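Gear table FAQ: building a planetary gear set at the Isville repair evenings

What is a planetary set, in everyday words?
Three small gears (the planets) sit round a ring-shaped carrier, each on its own pin. A sun gear goes in the middle and drives the lot. It's a lovely thing to put together by hand! 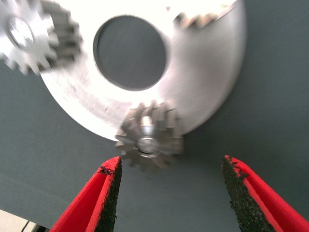
Isville, Sun 30 March

Do I need to have done this before?
Not at all. We had 11 people in for the last session and 7 of them had never held a spur gear. Bo-ram Song takes beginners through the first build, and most people want to pull it apart and go again straight away.

How do I know a gear is a spur gear?
Look along the teeth. If they run straight across the width, parallel to the bore, it's a spur gear. If they slant, it's helical, and it belongs in the Cultach box.

Can I put a gear down on its side?

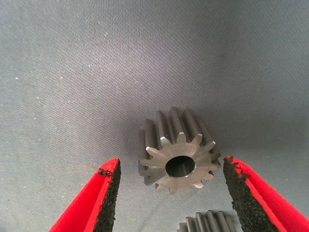 Yes, on the cloth, and it's a great way to look through the bore and check the tooth tips for burrs. Do mind it doesn't roll.

What if a planet won't mesh?
Don't force it! Back it off, turn it a touch and let it drop in. You'll feel it.

Can I bring my own gearbox?
Please do, we love a mystery gearbox. Drain the oil at home first.

When is the next one?
Dates up to July are on the Prusumen noticeboard. Sessions last two hours.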